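Players and a second coach wanted, Kustton Rugby Club

12 June 2002

Hello all. I'm Sibusiso Khumalo and I've just taken over as head coach of the seconds at Kustton, so if you've been getting phone messages from a bloke who talks too fast, sorry, that was me. I'm after players for the new season and, just as badly, somebody to coach the forwards with me on training nights.

A bit about where we are. We finished 12th last season in a league of 14, and we stayed up on the final afternoon away at Ument with a penalty in the last minute (I couldn't watch, I was facing the car park). We lost both our props over the winter, one to a knee and one to a job up north, and for the last six games we had a centre playing hooker. He did it with a smile and he'd rather not do it again.

What I'd like is a squad big enough that a couple of injuries don't wreck us. At the moment I've got enough for a team and a thin bench. I want front row cover most of all, then a lock who enjoys lineouts, then anyone quick. If you played at school and haven't touched a ball in years, come anyway! Half of last season's back line came to us that way, and Javier, our full back, hadn't played a match of any kind until he was grown up. He was top try scorer.

Pre-season starts in the last week of June. The first few sessions are fitness and handling, no contact, and you can dip in and out if you've got holidays booked. I don't do endless laps. I had a coach who did and all I learnt was how to hide at the back of the pack. We'll play a lot of touch, we'll do short sprints, and there'll be some hill work on the bank behind the far pitch, which is horrible — but short. 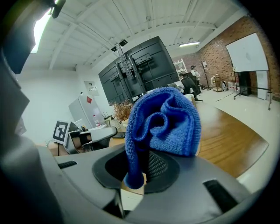

What I need from a forwards coach

Somebody who has played in the pack, at any level, and can explain a scrum to a nervous nineteen-year-old without shouting. I was a fly half, so I can draw you a lovely backs move and I'm useless once heads go down. A coaching certificate would be great. If you haven't got one, the club will pay for the course, up to £200, as long as you stick with us for the season.

It's two evenings a week plus match days. There's no wage, but we cover petrol for away games and you eat with the team afterwards. You'd pick the pack with me, and if we disagree about a forward I'll go with you.

What it costs to play

Subs are the same as last year and you can pay them monthly. Students and anyone out of work pay half, just have a quiet word. Your first month is free, so you can find out whether you like us before you get your wallet out. You'll need boots and a gumshield. We've got spare shorts and socks, and Jenari has kindly agreed to do the match shirts again, in the old colours this time — last year's orange was a mistake and I think we all know it.

The ground

We have the main pitch with a small stand and the sloping one behind it. The firsts had 615 through the gate for the derby, and our own home games get rather fewer, mostly parents and dogs. The changing rooms are basic. The showers have been looked at and I'm told they'll be hot by September.

How to get in touch

Leave your name and number behind the clubhouse bar, or come along to any pre-season session and ask for me. Coaches, please drop me a few lines about where you played and what you'd want to do with a young pack. I'd like that settled before the end of June so we can plan the friendlies together. Ument have already asked for a rematch.

Sibusiso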